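Wustia letters: first volume of the Rashidi edition now at press

2021-04-16

The first volume of the collected letters of the poet and translator Rashidi has gone to the printer. It covers the years before the move to Wustia and contains 90 letters, most of them to the editors of the quarterly Idon. A second volume, with the later letters and the index, will follow in December. 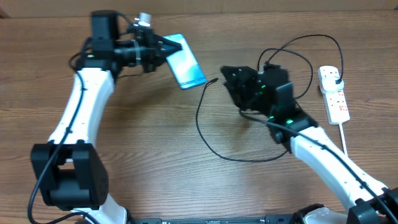 Letters are printed in order of writing. Where a letter has no date, it is placed by its contents and the number is set in italics. Spelling has been left as it stands, except that the two forms of the poet's own signature are given in one form throughout – the variants are listed at the back. Crossed-out words are kept only where they can be read with confidence.

The print run is 1000 copies, paper cover, sewn. Drelus Press is handling orders from libraries and bookshops. Subscribers to this newsletter order through the usual form and pay the member price until the second volume appears.
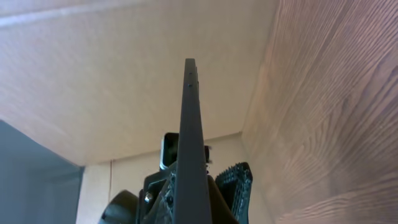 Changes from the earlier selection

The old selection printed seven letters in shortened form. All seven now appear in full. One letter, long taken to be addressed to the poet's brother, has been moved to the Idon group, as its second page answers a query about proofs of the long poem. The notes have been cut and placed at the foot of the page.

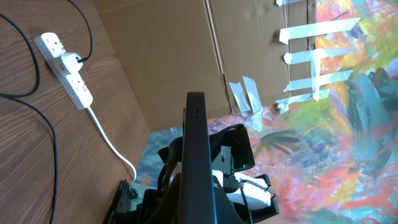 Lilla Bárány writes that the reassigned letter should have stayed where it was, as the greeting is one the poet used only with family. She would also have liked the drafts printed next to the letters that were sent.

The greeting occurs twice more in the Idon group, both times in letters whose envelopes survive. The note to the letter gives both readings. Drafts were left out for length – where a draft differs in substance, the note quotes the passage.
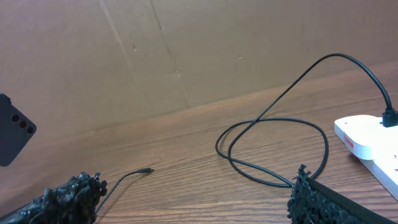
Work on volume 2 is at the stage of checking copies against originals. Readers who hold letters from the Wustia years, or copies of them, are asked to write to the editors before the text is closed. Scans are accepted if both sides of each sheet are included. Corrections to volume 1 will be printed at the end of volume 2.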